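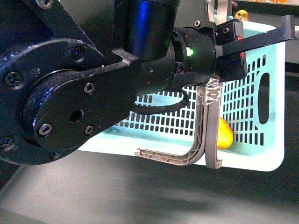 Page 2 of 4

SECTION 2. SETTING UP THE BASKET AND THE FRUIT

These steps cover the basket from the Barville play market set. If you bought the Gonard extension as well, please finish this section first. The extension will wait. It has no choice.

1. Wash the basket in lukewarm water with a little dish soap. The slots in the walls and floor are small and they collect crumbs with real dedication, so use a soft brush. Shake it out over the sink and let it drain.

2. Raise the handle. It should stand upright over the basket with an end at each short side. If it flops, push each end in toward the wall until it sits firmly, then try again.

CAUTION: Do not lift the basket by the rim with fruit inside. It will tip toward whoever you least wanted it to.

3. Set the basket on a flat, dark surface. Any color will do for shopping, but pale blue shows up nicely on dark gray and you'll stop misplacing it. 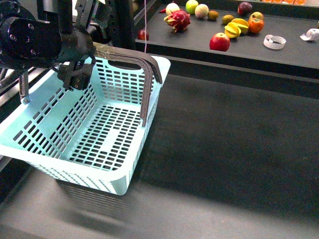
4. Put the artificial fruit on a raised shelf behind the basket, where it can be seen and reached. The dragon fruit is happiest lying on its side. Small apples like to hide near the ends, so check there before you write to us about a missing piece (part no. 743, and yes, we have had the letters).

5. Load one piece at a time, onto the floor of the basket. Dropping fruit from a height is quicker and a good deal louder.

NOTE: The solid strip down the middle of the floor is there on purpose. It is not a manufacturing error, whatever the Núñez store may have told you.
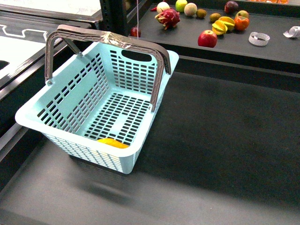 6. Check that the handle still moves freely with fruit inside. A band of clear tape around the grip does no harm, provided you keep it well away from the pivots. Replace it when the edges start picking up lint.

7. To store, empty the basket, fold the handle down and put the fruit back in its bag.

Spare handles: order code Zavden 1000. Questions go to Lautaro Ojeda at the parts desk, who answers after lunch – usually the same day's.

Continue to Section 3, Price Tags.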